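# The Other Way Up

I'd been in the job eleven days when Ayman Belhaj put his head round my door and told me the flag was wrong.
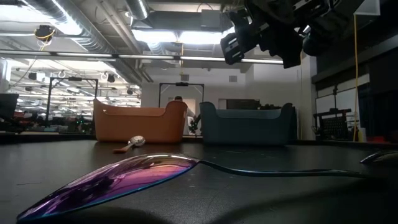
"Wrong how?" I said, and he said it was wrong in the sense that the harbour police had one with a white stripe on top and the customs shed had one with a white stripe on the bottom, and a ship had radioed in to ask whether we'd had a coup.

I should explain that Stondadari is a very small island. You can walk it before lunch if you don't stop at the bakery. We have a harbour, a school, a football team that loses to everybody, and a Registry of Emblems, and in those days the Registry was me, a desk, and a plan chest with a drawer that wouldn't shut. I'd applied because the advert said "some filing".

"Well, which one's right?" I said.

"That's your department," said Ayman, and went off to ring the ship.

So I went to the plan chest. You'd think there would be a drawing, wouldn't you? One proper drawing, signed by somebody. What I found was the Flag Act, all one page of it, which said that the national flag should be blue and white with a gold heron, "as customarily flown". There was also a receipt from Tierney, the chandler's on the quay, for 36 flags, and on the back of it someone had drawn a heron that looked like an umbrella.

I took the receipt down to the shop. Old Mrs Tierney had died by then and her nephew was running it, a big soft-spoken lad who sold mostly rope. He let me go up into the loft, and we got out every flag they had. White on top. White on the bottom. One had no white at all, but he thought that one might be a tablecloth.

"My aunt did them from memory," he said. "She used to look out of the window at the one on the fort and copy that."

"And who made the one on the fort?"

"Oh, she did."

I sat down on a coil of rope for a bit.

The person to ask, everyone said, was Houda Filali. She'd been signaller up at the fort for most of her working life and had run the flag up every morning at six and brought it down at sunset. She lived out at Skakis, at the far end of the island, in a house with a flagpole in the garden and nothing on it. I cycled. It's uphill both ways, I swear it is, and I arrived the colour of a beetroot and couldn't speak, so she sat me on the step with a glass of water and waited.

"You're the new Emblems," she said.

I nodded.

"The last one never came to see me. Nor the one before."

I told her about the ship. She laughed so much she had to hold on to the door. Then she went in and came back with a biscuit tin, and in the tin was a notebook with a red cover, and she turned it to a page near the front and gave it to me.

It was the first raising, the very first one, the night we stopped belonging to the mainland. She'd been 19 and the only person in the fort who knew how the halyard worked. She had written down the weather (poor), the wind (worse), and the people present, and at the bottom, in tiny pencil letters: *Hoisted upside down. Dark. Will put right tomorrow.*

"And did you?" I said.

"Everybody had seen it by then," said Houda. "They were crying. The band was there. There was a man from the newspaper on Noneo who'd come over on the boat specially, and he drew it for his front page. What was I going to do, go up in the morning and turn it round? They'd have thought it was a different flag."

"So white on top is upside down."

"White on the bottom is what they voted for. It was meant to be the surf, you see, with the sea above it, as you'd see it from up on the cliff. White on top is what they cheered."

"But the heron," I said. "The heron would have been standing on its head."

"It was a very bad heron," said Houda. "You couldn't tell."

And I thought of the umbrella and had to agree with her. Once people started flying it with the white on top, somebody at some point must have given the heron a beak at the other end, and that was that. Except for Mrs Tierney, who I suppose made them one way or the other depending on how she was holding the cloth.

I stayed for supper, which was fish, and she told me all sorts of things that aren't in the Registry. Which minister had wanted a lion. How many verses the anthem used to have. Why the fort gun fires late. It was dark when I left and I freewheeled nearly the whole way back, so I take back what I said about the hill.

Ayman was still in the office with his feet on my desk.

"348 people have signed a petition," he said.

"For which one?"

He looked at the paper. "It doesn't say. It just says they want the proper one."

I could have told him. I'd got the notebook in my saddlebag – she'd lent it to me, wrapped in a tea towel – and it was all there in pencil. I had to give the Assembly a ruling by the end of the week, and there's a form for it, with a box for "Evidence" that's far too small.

What I put in the box was "Oral tradition". What I put under "Finding" was that the flag of Stondadari is blue and white with a gold heron, as customarily flown, with the white stripe uppermost, and that flags made the other way should be kept in use until worn out. Tierney's nephew was very pleased about the last bit. The Assembly passed it in under a minute, as it was nearly lunch.

I cycled the notebook back to Skakis in June, when the road was better. I'd brought her something from the loft as well, folded up small, one of the oldest, with the umbrella on it. She shook it out and had a good look and didn't say anything at all. Then she clipped it on and ran it up the pole in her garden, quick as you like, hand over hand.

White on the bottom.

"You'll get a letter about that," I said.

"Who from?" said Houda.

"Me, I'm afraid."

"Lovely," she said. "I'll put it in the tin. Do you want fish?"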